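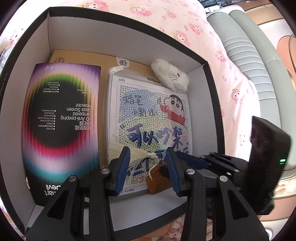

Lucero Paucar wrote in our group chat that her gripper was reporting fully closed when she could still fit a thumb between the pads, and was anyone else seeing it? Well, yes. I was, for one, and by dinnertime so were a bunch of other people on the Stundulo project.

2 min read

So if you're collecting for Stundulo and haven't checked your messages, please stop recording for now. Culoso put out a notice at 4 p.m. asking everyone with one of the hand-held grippers to hold off until they've been through a quick check. It covers 56 units, mine included, and 559 recordings have been pulled from the training set while they figure out which ones are any good.

What went wrong is kind of boring and kind of not. The jaw opening gets measured back at the linkage, and if one of the pivot screws backs out a little, the number drifts. You don't feel it at all. I've spent most of June picking small stuff out of boxes on my bed (combs, tassels, plush toys, anything I can get the blue pads on) and the grip felt the same to me the whole time. But the software, Cletance, only knows the number it's given. It was learning that a skinny wooden comb is a whole lot skinnier than it is.

That would be a data headache and nothing more, except the arm at the Cairns workshop had already been running on some of it. Duván Cabrera was testing there and says the arm closed hard on a plastic case and kept squeezing until the case split. A piece flew past him. He had his safety glasses on, he's fine, and he hit the stop right away, but the arm is switched off until this gets sorted out and I'm glad it is.

Nigel Hartley from Culoso told me on the phone that the screws should have had thread locker on them from the start and that one batch went out without it. I asked if the software shouldn't have caught the drift anyway, and he said yes, it should, and a closed-jaw check at the start of each recording is coming in the next update. I'd have liked that back in the spring - but okay, I'll take it!

The check takes a few minutes. Power the gripper off first, then try each pivot screw by hand. If one turns, don't tighten it yourself, because a screw cranked down too far makes the jaws bind and that throws the number off too. Put the gripper in its bag, take a picture of the serial label and send it to Brayan Pacheco, who's handling the swaps. If nothing turns, you still need to send in one recording of the jaws opening and closing on air before you start up again.

Mine turned, by the way. Lower left. I've got the bag by the front door.

Pay for the pulled recordings isn't affected, according to Nigel. I'll update this when the replacements start shipping.

Recent
Cletance update delayed again
How I light a bedroom for recording
Cairns workshop: new hours
Worn finger pads and when to swap them

Home News Guides Forum Contact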